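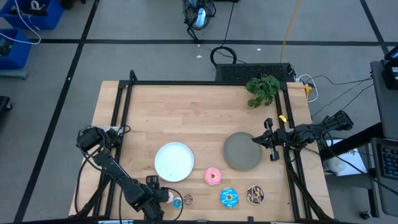 双臂桌面分拣工位 二月份进展报告(故障专项)

项目:Litach 双臂操作数据与策略验证
报送:Osside 项目管理办公室
编制:Nogueira 实验室工位组
所属阶段:第二阶段,任务族 C(甜甜圈摆盘)

一、本期概况

本期原计划完成任务族 C 的全部采集,并开始策略回放验证。采集部分完成 206 条有效片段,回放验证在第二个工作周的周四中止,原因是右臂在夹爪张开、靠近灰色盘子右缘的位置发生一次非指令下沉,夹爪指尖触及桌面。无人员受伤,桌面木板留有浅压痕,右夹爪一侧指尖垫片更换。工位停用至故障定位完成,目前恢复到限速运行状态。

本报告以该次故障为主,其余进展并入第六节。经费执行情况另表报送。

二、工位与任务说明

工位为黑色铝型材框架围合的木纹桌面,左右各一台机械臂,固定在框架两侧。任务要求双臂将玩具甜甜圈放入两个盘子,白盘居中偏左,深灰盘在其右侧。大号件为粉色、蓝色和巧克力色糖霜三种,初始位置在盘子下方及两盘之间;小号件放在左夹爪一侧靠近桌面前沿处。起始状态两盘均为空盘。

任务族 C 与前两个任务族的差别在于,目标物高度低,夹爪须贴近桌面作业,指尖与桌面的余量按作业规程为 8 毫米。前两个任务族的余量较大,同等幅度的下沉不会造成接触,因此此前的运行记录中即使存在类似现象,也没有以碰撞形式暴露出来。这一点在第四节中有进一步说明。

三、故障经过

周四下午,回放验证进行到当日计划的后半段。14 时 20 分前后,右臂完成一次接近动作,在灰盘右侧悬停,等待左臂完成动作后再进入下一步。悬停期间右臂肘部关节位置读数出现阶跃,随后控制器报告跟随误差超限并切断使能。切断后抱闸应立即动作,实际动作滞后,末端在此期间继续下降,直至指尖触桌。

现场操作人员位于框架外侧,按下急停,确认双臂均已断电,之后在控制台保存日志。左臂在急停前已完成当前动作并停在桌面左前侧,未受影响。桌上物件未被夹入或压坏。

事件持续时间很短,现场人员最初认为是策略输出异常。当日回放日志显示,策略在悬停段给出的目标位置没有变化,故排除策略侧原因。

四、原因分析

排查按通信、编码器、抱闸三个方向进行。

4.1 关节位置读数阶跃

将右臂肘部关节的编码器线束拆下检查,靠近连杆转折处一段外皮磨损,屏蔽层局部断裂。机械臂外部走线沿连杆绑扎,肘部弯折角度较大时线束受拉。任务族 C 的低位作业使肘部长期处于大角度区间,弯折次数和幅度均高于此前任务。

在断电状态下人工摆动线束,用示波器观察,可以复现信号瞬断。更换线束后重复相同动作 100 次,未再出现瞬断。据此认定读数阶跃由线束磨损引起。

4.2 抱闸动作滞后

使能切断到抱闸闭合之间存在延迟。查阅控制器参数,右臂抱闸延时设置与左臂不一致,右臂数值偏大。参数修改记录显示,该值是在上一阶段调试时为消除抱闸闭合噪声而临时调整的,调试结束后没有恢复,交接单中也没有列出。

仅有线束问题时,断使能后机械臂应在余量范围内停住。仅有延时问题时,正常停机前机械臂已回到安全位,下沉不会造成后果。两项叠加后才形成触桌。

4.3 历史数据复查

对任务族 A、B 的停机日志进行回溯,右臂在断使能后的末端位移普遍大于左臂,差值与抱闸延时参数的差异相符。当时作业高度较高,停机检查表也没有位移这一项,现象未被记录为异常。

任务族 C 的 206 条有效片段已逐条检查关节读数连续性,其中 24 条在右臂肘部通道存在短时毛刺,幅度未达到跟随误差报警阈值。这部分片段已从训练集中移出,单独存放并加标记,不计入交付数量。扣除后的可用片段数低于本期计划值,补采安排见第七节。

4.4 尚未确认的问题

线束磨损开始的时间无法确定。毛刺片段集中在采集后期,但前期也有零星出现,不能简单对应到某一天。磨损处与连杆棱边的接触位置吻合,是否另有装配时造成的初始损伤,供货方 Zesto 正在分析拆下的线束,结果未返回。

五、处置措施

已完成的措施如下。

(1)更换右臂肘部编码器线束,改变绑扎点位置,在转折处留出弯折余量,并加装护套。左臂同一位置检查后未见磨损,同样加装护套。

(2)右臂抱闸延时恢复为出厂值,与左臂一致。两台控制器参数导出存档,纳入版本管理,今后改动须填写变更单并注明恢复条件。

(3)在控制程序中增加悬停段处理:等待另一臂期间,末端须抬升至安全高度,等待结束后再下降。该改动使单次任务时长略有增加,对数据分布的影响在第七节中单列评估。

(4)对关节读数增加变化率检查,超过阈值即进入受控停止,不再等待跟随误差累积。

(5)作业规程修订。双臂使能期间人员不得将手伸入框架以内,重新摆放甜甜圈和盘子须先切断使能并确认两臂指示状态。原规程允许在单臂停止时摆放物件,此条删除。

(6)每日开机检查增加断使能下沉测试,左右臂各做一次,记录末端位移,超出限值不得开始作业。

未完成的措施有两项。其一,急停按钮目前只有一处,位于操作侧,计划在对侧增设一处,配件未到货。其二,框架周边线缆整理。工位四周的电源线和信号线有一部分直接走地面,与本次故障无直接关系,但人员撤离急停区域时存在绊倒可能,已列入整改清单,准备改为线槽敷设。

六、其他进展

任务脚本方面,甜甜圈颜色与目标盘的对应关系由固定改为随机抽取,抽取结果写入片段元数据。小号件的抓取成功率明显低于大号件,主要失败形式是指尖闭合时将物件推开。Nogueira 实验室已试制一组较窄的指尖垫片,待工位恢复全速后测试。

标定方面,更换线束后右臂零位重新标定,双臂相对位姿随之更新。更新前后的标定文件均保留,旧片段继续使用旧文件,两者在数据索引中以批次区分。

数据接口方面,向 Osside 提供的片段格式没有变化,新增字段均为可选字段,原有读取程序无需改动。

七、对计划的影响及下期安排

故障处理占用的工时全部来自回放验证,该项整体顺延。任务族 C 的补采与下期原定采集并行,数量按移出的片段等量补足。

恢复步骤分为三级。第一级为限速空载,已通过。第二级为限速带载,即按任务族 C 完整流程运行,正在进行,截至编制时没有出现受控停止以外的停机;发生过一次变化率检查误触发,原因是阈值在快速回位段设置过紧,已按运动段分别设定。第三级为全速带载,须在对侧急停安装完毕、线槽敷设完成之后方可申请,由工位组提出,Litach 项目安全负责方签字。

悬停抬升改动后的片段与改动前的片段在轨迹形态上存在差异。下期将用同一组初始摆放分别训练两版策略进行对比,若差异影响成功率,则考虑对旧片段做分段裁剪,去掉等待段后再合并使用。

八、需 Osside 协调或确认的事项

1. 同意将移出的片段不计入第二阶段交付,并接受等量补采。

2. 回放验证节点顺延,顺延后的节点日期由双方在下次例会上确定。

3. 请协助催办 Zesto 的线束分析结论。若结论指向同批次线束,需要对备件库存一并检查,相关更换费用的归属也要据此确定。

4. 事件是否按设备损伤级别归档,请贵方按内部分级标准答复。工位组初步意见为轻微级,理由是损伤限于桌面压痕和一片指尖垫片,但断使能后的末端下沉属于安全功能失效,归档时建议单独注明。

附件清单:右臂停机日志;抱闸参数对照表;线束检查记录;修订后的作业规程;移出片段索引。

Nogueira 实验室工位组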